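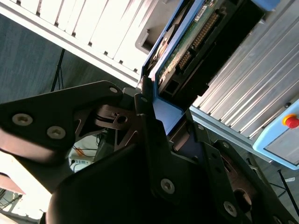
We teach our arms by remote control at the Derlow workshop. One person holds the leader handles, the follower arm copies the movement, and every run is saved for training. The task this time was handling old computer parts. A hard disk lying underside up in a blue tray makes a good first pick, as the operator has to keep the fingers off the green circuit board. New operators do 30 practice runs before any of theirs are kept. The set now stands at 3,065 runs, against a target of 3,000.

Search this gallery Go

Slotting work is slower. The operator brings the light blue part up to the bracket at the right of the grey panel and has to hold the angle with the wrist. We turn the handle speed down for this.

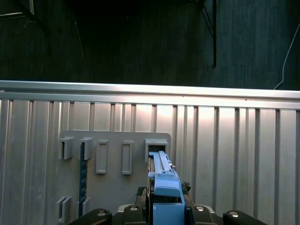

Mal-soon Shin asked whether guiding the arm by hand would give better runs than the handles for tight fits. We tried both in July. Hand guiding was easier to learn, but people tended to push too hard, and we threw out more of those runs. For now we use it only to set start positions.

The last part of the task is done in an open tower case. Cables are the main trouble, and operators are told to stop and back out if a finger catches one. Eglė Grīnberga ran most of the 200 case runs.
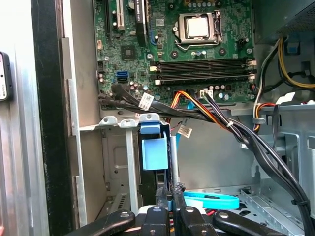
Gripper fingers below the light blue drive carrier, Derlow workshop.

Filed under: Teleoperation, Teaching by demonstration, Workshop galleries

Last updated: 16/11/2025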